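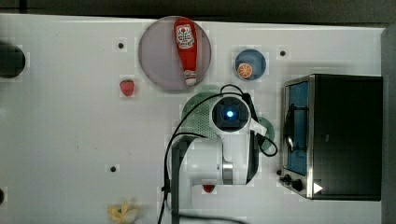 Vol. 20, No. 4

SITUATIONS VACANT

Food Packaging Technologist (Sauces and Fruit Preparations)
Drokard Foods, Osville plant

Drokard Foods seeks a technologist for its packaging laboratory in Osville. The post is full time and permanent, and reports to the laboratory manager.

The laboratory tests squeeze bottles, caps and liners for tomato ketchup, and pouches for strawberry and orange preparations. Current work covers cap torque, seal strength, oxygen entry and label adhesion under cold storage. The person appointed will run shelf-life trials, keep the sample register and write test reports for the Halano filling line, where output is some 3000 bottles per hour.

Requirements
Degree in food science, packaging or materials
Four years of laboratory work, at least part of it in a food plant
Working knowledge of leak testing and headspace gas analysis
Ability to lift 20 kg

Experience with hot-fill products is preferred but not required. Training on the Toprak torque tester is given on site.

Conditions
Day shift, 7:30 a.m. to 4 p.m. Night cover is needed during the tomato season – normally four weeks – and is paid at the night rate. Travel to suppliers is limited and planned in advance.

To apply, send a resume, a cover letter and one sample test report with confidential data removed. Quote reference 1713 on all pages. Applications close at the end of January. Interviews are held at the plant and include a short practical test – safety shoes are supplied.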